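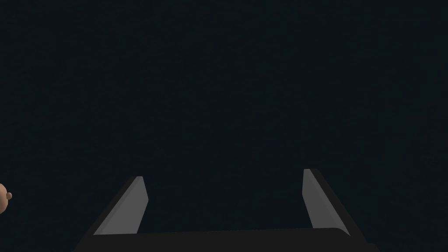

April 27, 2020

Up at eight, worked at the kitchen table until half past five, then a walk to the post box and back. Rain by teatime. Played the cricket game again in the evening.

I am now in my second season as manager of Gimcombe, the weakest side in the league. The first season went badly. We won 4 matches out of 14 and were only spared last place on run rate. The board let me stay on, though I think the game always lets you stay on in the first year.

Tonight was the away match at Plalemik. The pitch there takes spin from the first morning and I had picked three seamers, having not read the report. They made 722 and declared. I bowled my opener for a few overs near the end to save everybody's legs, and he took the only wicket of the session, caught at slip. We followed on and lost before lunch on day four.

I could have loaded the save from Saturday. Decided against it. I did that twice last season and the wins didn't feel like much afterwards.
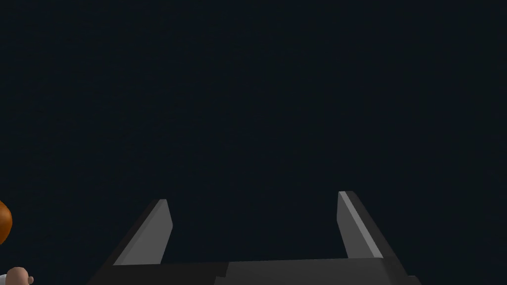
Grey gripper on a dark background.

The new patch from Flollilico went in before I started, a long download on our line. Fielders no longer run past the ball on the boundary. The crowd noise has been turned up as well, and there is a proper groan when a catch goes down. It was odd to hear it with the real season put off and the ground at the end of our road locked up. I left the sound on all the same.

The menus are still slow. It takes up to 11 button presses to change the batting order, and if you press back too early you lose the lot. I wrote to them on the forum and one other player agreed with me.

Next is Liang at home, who are second and have a left-arm quick I can't play at all. I have moved the number six up to open - he leaves the ball better than the others - and put the young leg spinner in. The fixture list runs to the end of August, so there is time to get off the bottom.

Switched off at half past ten. Need to ring the bank in the morning, and we are low on bread flour again.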